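Part-time evening assistant, Brostuvia Amateur Science Club

Brostuvia is looking for someone to keep our Tuesday evening classes running. The last assistant, Savvas Katsaros, has left for a job with dental insurance, and we wish him well through gritted, uninsured teeth.

You would open up, set out the benches, check people in, and be pleasant to adults who have waited since high school to make something turn blue. Iona MacLeish teaches. You don't need a chemistry degree. You do need to be able to say "goggles" up to 90 times a night without sounding bitter.
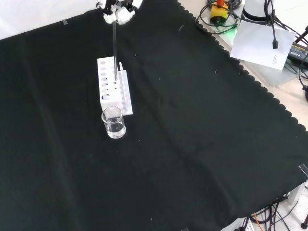 Black cloth and a test tube rack on the bench.

The post runs 52 weeks, less the ones when Iona is visiting her sister. Pay is $2000 a term, which looks better if you don't divide it by anything. There is free coffee. Please try it before you accept.

We'd like you to have some experience with the public, a driver's license, and a tolerance for long stories about garage workshops. First aid training is a plus. Our 13 regulars are mostly careful.

To apply, send one page about yourself to Liviu Enache at the club office by Sun 16 November. Tell us what you've done and which evenings you can't work. Résumés with a personal mission statement will be read aloud at the holiday party.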